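In Praise of the Untidy Table

When I started to collect demonstrations for robot arms, I had a strong wish for order. I put tape marks on the table where every cup must stand. I wrote a protocol of 3000 words, and I was proud of it. Our group at Nolent recorded 1749 examples by this protocol, and the model we trained on them, which we called Stindham, was very good at one thing: picking up a cup from a tape mark.

I do not want to blame the protocol too much. It made the work quick, and new operators could learn it in one morning. But I have changed my mind about what an example is for, and I want to argue here for a way of working that many of my colleagues still find careless.

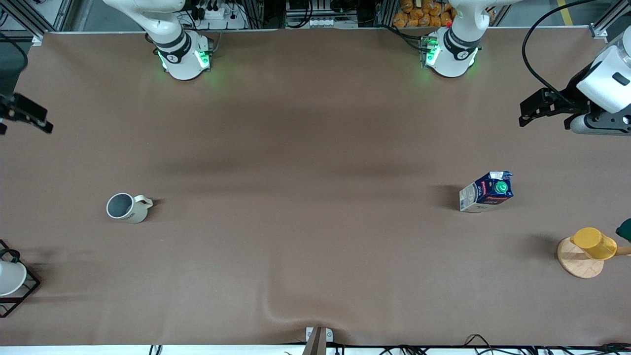 Dezső Sárközi

The usual argument goes like this. A learning system needs many examples, examples cost hours, and so we must make each example cheap. Cheap means that the table is reset in the same manner every time. The operator does not think. If something falls on its side, we stop, we put it upright, we begin again.

I think this is false economy. A milk carton on its side is a different object for the gripper than a milk carton which stands. The same is true for a yellow cup lying on a round board. The fingers must come from another direction, and the person who guides the arm must make a decision. This decision is the part I would like to record. If I correct the table before the recording begins, I have thrown away what I was paying for.

The same holds for the paper. We cover the table with brown paper, and paper gets wrinkles. For one whole October I asked the operators to make it flat before each session. Then Prokopenko, the small company which used our data for its own arms, wrote to us that their policy stopped in front of any dark line on the table. They had paper too, but nobody there was flattening it. I stopped asking.

Some people answer that disorder can be added later, by computer. You change the colors, you move the shadows, you paint another background behind the arms. I use these methods and I am glad to have them. But they change how a situation looks, and they do not change what the hand did. A person who reaches for a cup between two other things moves slower, and sometimes goes back a little and tries a second angle. No filter will put this hesitation into a clean recording.

There is also a more serious objection, and it comes from the people who do the work. Untidy collection is tiring. In a shift at Sarnberg I counted 78 finished examples where the old protocol would give us double. Operators like to see the number go up, and managers like it even more. I have no complete answer to this. I can only say that the number on the screen was always a poor measure, and that we should pay for hours and not for episodes, so that a difficult grasp is not a punishment for the one who meets it.

I do not mean that everything should be left to chance. Some tasks must keep a clear shape, or the model has nothing to hold on to. One mug on the table and another on the wire rack is a simple arrangement, and I would keep it simple. What I would leave free is where the mug stands and which way its handle points, and I would let the operator choose the approach.
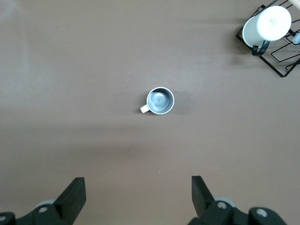
What I would ask from other groups

Please write down the failures and keep them. We deleted ours for 2 years, and I regret it more than any other decision. An example where the fingers close on nothing can still teach something, if it is labeled as such.

Please say also, when you publish a dataset, who arranged the table and by what rule. Most papers give the number of hours and the type of arm. Very few tell me if a person was allowed to leave a cup where it fell, and this is the first thing I now want to know before I train on somebody else's work.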